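Home | Newsletter | Archive | Contact

Power strips, cord loads and the November outlet check
Flivmont Building Notes, November issue
By the Facilities Desk

The annual outlet and cord check at the Zerkeck and Biltgate buildings takes place this month. Space heaters come out of closets in November, and most tripped breakers in the log fall between now and the end of winter. Tenants should read the items below before the inspector reaches their floor.

Branch circuits in both buildings are 20 amp, 120 volt. A continuous load, meaning one that runs for three hours or more, should stay at or below 80 percent of the breaker rating. For a 20 amp circuit the limit is 16 amps, or 1,920 watts. A single 1,500 watt heater draws 12.5 amps and leaves very little for anything else on the same circuit. In most suites 4 wall outlets share one breaker, so moving a heater to the next outlet along the wall usually changes nothing. 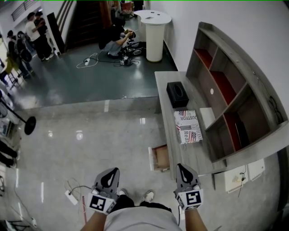

Cord routing accounts for more write-ups than overloads do. Cords wear where chair casters cross them, where they bend sharply behind a desk leg, and where they are pulled tight at the plug. Hard flooring gives no cushion, and a caster pinches the jacket directly against the surface. A white power strip on glossy tile with black and white cables looped around it, close to where people put their feet, is a typical candidate for rerouting. Mount the strip under the desktop or against the wall, and gather the slack in wide loops with hook-and-loop ties. Do not use wire staples or zip ties pulled tight. Do not run a cord under a rug or through a doorway.

Strips must not be plugged into other strips. The same applies to a strip plugged into an extension cord. If the cord supplied with a strip does not reach the wall, request an additional outlet through the Abubakar work order system. Requests are normally scheduled within 7 working days. Heaters, coffee makers and laminators go directly into a wall outlet.

Surge protection wears out with use. The components that absorb a surge degrade with each event, and the strip will go on supplying power after the protection is gone. If the "protected" light is off, replace the unit. Discard any strip with a browned outlet face, a loose plug fit or a rocker switch that feels warm.
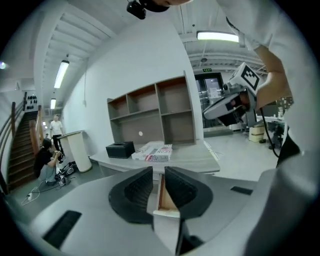
Shared work area, Zerkeck building.

The inspector will tag failed cords in red and leave them unplugged. Tagged items may not be returned to service. Equipment that cannot lose power should be listed on the form at the front desk before the visit.

Panel labels at Biltgate will be reprinted during the same period. Power to the east side will be off for about 12 minutes per panel on Sunday, starting at 7 a.m. Shut down desktop computers on Saturday evening.

Recent items
- Loading dock hours for the winter
- Biltgate stairwell lighting replaced
- How to file an Abubakar work order
- Thermostat ranges by floor
- Zerkeck bike room access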